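Two arms or one for a small workshop? Budget is tight
2 min read

We're a joinery in Prurville fitting out small cabinets, and I've been asked to plan spending on automation. The Foren rep wants us to take a two-arm package with a simulation licence on top. I've got 1300 a month to play with and plenty of doubts. Is the simulation worth paying for before we order, or is it a sales toy?
Firdevs Bayram

Zindwood_Dave
Pay for a month of it, no more. We modelled drawer units and loose boards before buying anything. It's good for reach and clearances. I wouldn't trust it on grip, whatever the brochure claims. Views from our model:
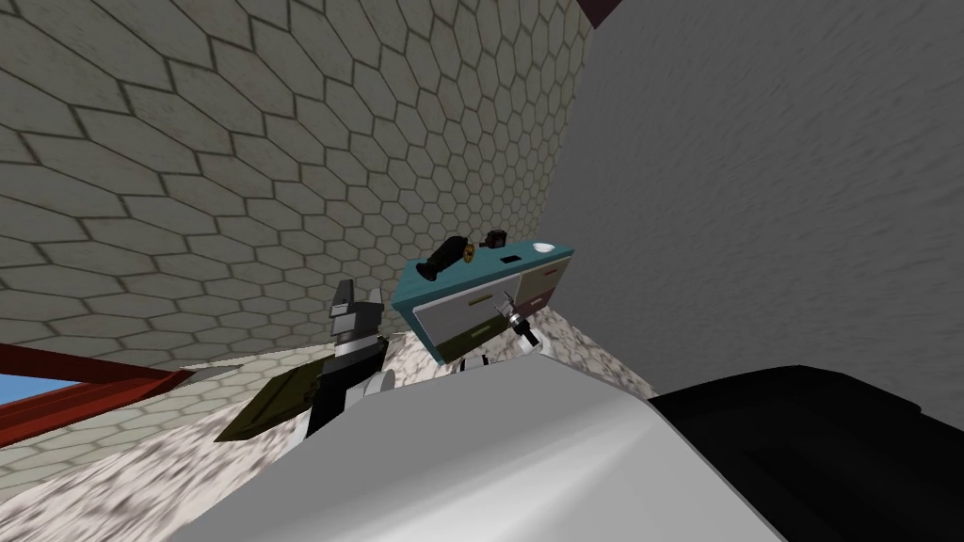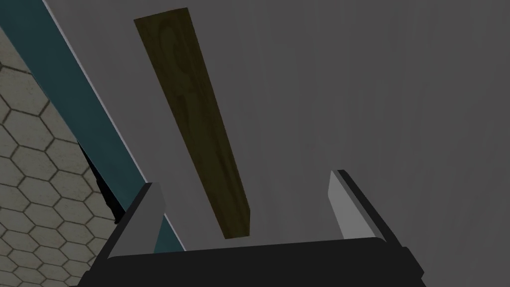 What I'd budget for
Spare fingers, guarding, and 39 hours of somebody's time to set it up. Foren quoted us 30, which I didn't believe then either. Ask what the second arm does all day. If the rep can't tell you in one sentence, get one arm and leave floor space for another.

chong_fan
just get the Chong one, its cheaper. dont know about the simulation

oldbench
Ask whether the licence renews by itself. Ours did in July, 300 gone before anyone spotted it. And get them to run your own cabinet, with your own handles, before you sign.

Related
Leasing or buying a used arm
Who pays for operator training?
Service contracts: what to cross out

We use cookies to remember your settings. Accept or manage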